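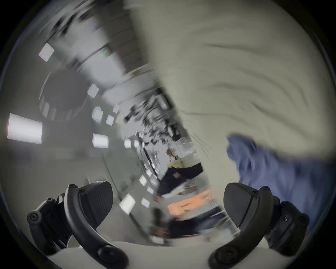
Both pads have a small screw head near the top of the arm, with a bigger round boss at the pivot below.

Keeping a pair of Ullar hand grippers in shape for cloth work

These notes cover the two-handed Ullar set when it is used on fabric: towels, shirts, pants, pillowcases. Cloth is light, so people assume it is easy on the tool. It sheds lint into everything and it slips as soon as the pads get greasy. Most of the trouble we have had came down to pads, screws and cables, in that order.

Before you start

Work the trigger ten times with nothing between the fingers. The fingers should move together and come back without a hitch. If one lags, look for a thread wound around the pivot before you touch any screws. A wooden toothpick will usually get it out. Tweezers work too, but go easy near the plastic.

Close the fingers on a strip of printer paper and pull. It should drag the same on the left tool and the right tool. If one lets go early, clean its pads first and try again.

Pads

Wipe the pads with a barely damp microfiber cloth, following the direction of the grip pattern. Let them dry before you pick anything up. No dish soap, no fabric softener sheets, and no silicone spray anywhere on the bench. A worn pad feels smooth in the middle before it looks any different, so check with a fingertip.

We change pads in sets of four, both tools at once. One new pad against three old ones makes a corner twist when you lift it. The last set came off at 3379 grasps and could have come off sooner. The set before that lasted 1685, but it spent most of its life on denim.
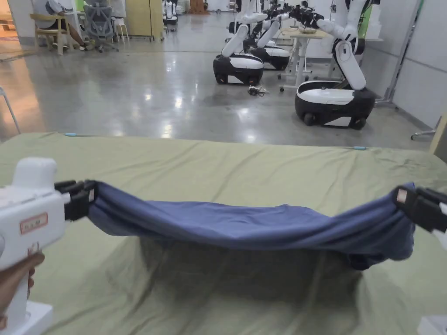
Blue cloth held by a corner in each gripper, with the middle left to sag over the green sheet.

A two-corner lift is a good check after new pads go on. Take the corners, raise the cloth clear of the table and hold it. Let it hang a little slack. Pulling it tight loads the fingers sideways and hides a weak grip, and it is hard on the pivots. If a corner creeps out, that side needs another look.

Screws

The fingers are stacked plastic parts, and small screws in plastic back out over time. Go over them by hand with the short driver, never the drill. Stop as soon as the screw stops. A stripped hole means a new finger, and Troluner sells them only as a left and right pair.

Put a dot of paint marker across each screw head and the plastic beside it. When the two halves of the dot no longer line up, that screw has moved. Wipe off the old dot before making a new one or you will be reading the wrong mark next month.

Do the pivot last. Snug it until the finger has no side play, then back off a hair. If the trigger feels stiff, you went too far.

Tags and labels

If your set has square tags stuck on near the tips, keep wet cleaning away from them. A lifted edge will catch on knit fabric. Press it flat, and if it won't stay, replace the tag. Don't trim it.

Write the tool's side and the date of the last pad change on the body label. Use a fine permanent pen. Ballpoint smears from hand sweat and after a week you can't read a thing.

The table

A padded surface with a sheet over it is kinder to fingertips than bare wood. Smooth the sheet between items, and clip the edge if it tends to ride up. We use a plain color that doesn't match the laundry — the Stosell set in white was a mistake on a day of white towels.
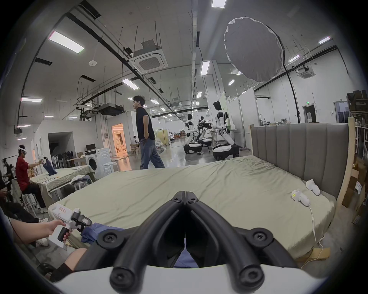
Cables want more attention than they get. Leave enough slack that you can reach the far side of the bed or table without feeling a tug, and run the rest where no one walks. Never lift a controller by its cable. Once a week, bend the first couple of inches near the plug and feel for a soft spot. We replaced one after 876 cycles because of a kink right at the strain relief.

Put the tools down on their sides with the fingers open. Resting them on the tips pushes the pads out of line.

Lint

A soft paintbrush, the one-inch kind, does nearly everything. Brush from the pivot outward. Canned air drives the fluff deeper into the joint, so keep it for the bench. Fleece is the worst and is best left to the end of the day. After 21 fleece items in a row, stop and brush.

Grease

One pinhead of Pramanik dry lube on the pivot, twice a year. Work the trigger, then wipe off whatever comes out. If any gets on a pad, change the pad. Wiping just spreads it around, and the next shirt will have a mark on the collar.

Spares to keep in the drawer: two sets of pads, one pair of fingers, a bag of the short screws, one cable, paint marker.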